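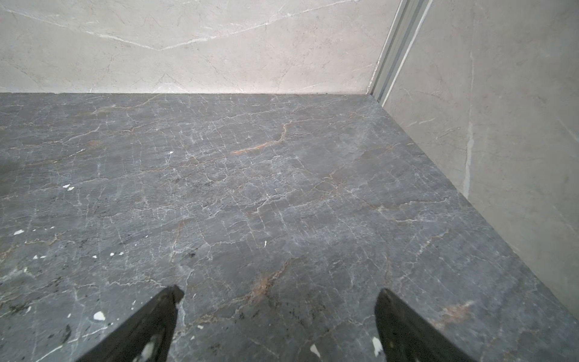 **Toon Visser**
Recording Secretary, Mestirthorpe Community Choir

Notes from the December meeting, back room of the library, 7 p.m.

Present: Siobhán Mac Mathúna (chair), Siobhán Rafferty (music director), Conall Egan, Moataz Soliman, me. With two Siobháns in the room I'm using Mac and Rafferty again, same as last time, and they both say they're fine with it.

**Last meeting's minutes**

Approved with one fix. I had written that the altos asked for more breaks, and it was the tenors. Sorry, altos!

**Spring concert**

This ate up most of the evening. Rafferty handed out a draft program with 14 pieces on it, and Conall asked right away how long it would run. She timed it at home with the metronome going and got 85 minutes without any clapping or shuffling on and off. Mac thinks that's too long for folks on folding chairs (I'm with her on that, I sat through last spring's with my knees up around my ears). We went back and forth for a good while. Rafferty wants to keep the two lullabies and the sea songs no matter what. Moataz would happily lose the Latin one, and so would I, though I didn't say it very loudly.

Where we ended up: Rafferty will cut it to 60 minutes of singing plus an intermission, and bring the new list next time. The Latin one stays for now.

**Where to sing it**

McGrath Hall is open for both of the nights we asked about. Conall called them and they were very nice about it, but the fee has gone up and they want the deposit by the end of the month. The other choice is the old chapel on Illier Street, where the sound is gorgeous and the parking is terrible. Mac said half our audience won't walk up that hill in the dark and I think she's right. Moataz wondered if we could do an afternoon at the chapel instead, and that got people interested. Conall is going to ask what they charge and whether the piano has been tuned since we were in there.

We did vote on whether to hold McGrath Hall in the meantime. Four yes, and Rafferty sat it out because she really, really wants the chapel.

**Money**

Moataz gave the report. We have roughly $2,000 in the account after paying for the sheet music. Dues are mostly in. He'd like people to stop handing him cash in the parking lot, since he puts it in his coat and then finds it a week later. Envelopes with names on them, please! He also moved that we put up the hall deposit from the general fund. Mac seconded, everybody in favor.

**Music folders**

The order from Pridimow came with the wrong size rings, so the pages catch when you turn them. Rafferty says you can hear it from the back row during the quiet parts. I wrote to them and they've offered to swap the lot if we pay the postage. Conall thought they should be paying it, and I agree, so I'll write again and be a little less polite.

**New singers**

Three people have asked about joining, and two of them are basses, which made Rafferty clap out loud. She'll hear them before rehearsal, just a few scales and one verse of something they like. Mac reminded us that we don't do auditions as such and we shouldn't call it one on the website. I'll change the wording.

**Odds and ends**

- Mac has a box of scarves and one left glove from the holiday sing. Come claim your stuff.
- Snacks for the first rehearsal back: Moataz and Conall. No peanuts.
- The sopranos would like the heat turned on earlier. Mac will ask the library.

**To do before next time**

- Rafferty: shorter program
- Conall: chapel price, piano, hold on McGrath Hall
- Moataz: deposit check
- Me: Pridimow letter, website

We wrapped up at 8:50. Next meeting is same room, same time, and Mac has the key.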